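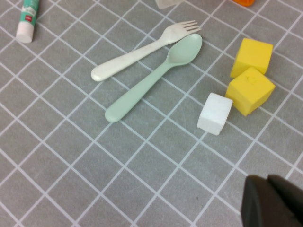
February 20, 2018

I ate so well today that I am writing this lying down. Erlinda finally took me to the night market at Ninh, the one she has been going on about since September, and I can't believe I lived a bus ride away from it all this time and kept eating toast for dinner!

We got the bus from Hullitz right after work, and I'd skipped lunch on her orders (I had a banana in the stairwell, she doesn't need to know). It was drizzling when we got off and I thought half the stalls would be shut, but no, every one was going, tarps up, steam everywhere, music from three different radios. You smell it before you see it. Charcoal first, then fried garlic, then something sweet that I followed with my nose like a cartoon dog until Erlinda pulled me back by the hood. She has a system. You walk the whole length once without buying anything, you look at what people are carrying, and then you go back. I lasted as far as the corn.

The corn was grilled and brushed with coconut milk and it was SO good. I got it all over my scarf.

Then the proper eating. Erlinda's favorite is a noodle stall right at the far end where the woman makes pancit in the widest pan I have ever seen, and squeezes the little green citrus over it with both hands, going like mad. Erlinda talked to her in Tagalog for ages and we ended up with extra crispy pork on top. I must learn how to say thank you properly. Erlinda says my "salamat" sounds like I'm ordering a salad.

After that, in order as far as I remember: a paper boat of dumplings with black vinegar, a skewer of mushrooms that tasted more like meat than the meat did, half of Erlinda's fish cake, and a bowl of rice porridge with ginger and a soft egg. The porridge is the one I'd go back for tomorrow. My grandmother used to make it when I had a cold, plainer than that, with just scallions and white pepper, and I had forgotten how it warms you all the way down to your knees. I got a bit teary over it and blamed the ginger. Wrote the ingredients on my bus ticket so I can try it this weekend: short grain rice, a lot more water than you'd think, ginger in big slices, chicken bones if I can get them, fish sauce at the end. Must ask whether she toasts the rice first. It had a nutty taste I can't place.

We met Erlinda's cousin by the tea stand and stood around with him for a while. He used to sell dried fruit there and he told us the market almost moved out to Prelov two years ago, when the parking lot was going to be built on. The stallholders got 4000 signatures and it stayed. I'm so glad! He also says the summer is twice the size, with stalls all the way down to the canal, and that there's a man who only sells things made from jackfruit. I want to try all of them.

Spent more than I meant to. I took out what I thought was plenty and came home with 2 coins and a button. Part of that was a jar of chili crisp from a girl who makes it in her own kitchen, and she let me try up to 10 kinds on bits of cracker, which was very generous and also the reason I couldn't feel my lips on the way to the bus. I picked the one with peanuts and Sichuan pepper. Already had a spoonful on its own, standing at the fridge in my coat.

Dessert was bananas fried in brown sugar, wrapped in something thin and crackly. Erlinda said to wait for them to cool and I did not wait. Roof of mouth is ruined. Worth it.

Rain was really coming down by the time we left, and we sat upstairs on the bus with the windows all fogged up and planned a dinner. She'll do the pancit, I'll do porridge if the practice batch goes well, and we'll ask the people from the Predus course, who keep saying we should all get together and then never pick a day. I need a bigger pot. Mom has one she never uses, I could ask her when she calls. And I need to find out where to buy those little citrus things, Erlinda thinks the shop behind the station gets them in a net bag but you have to go early.

Scarf is soaking in the sink. It still smells like charcoal and coconut and I'm a little sorry to wash it. Setting the rice out on the counter now so I don't forget to start it Saturday morning.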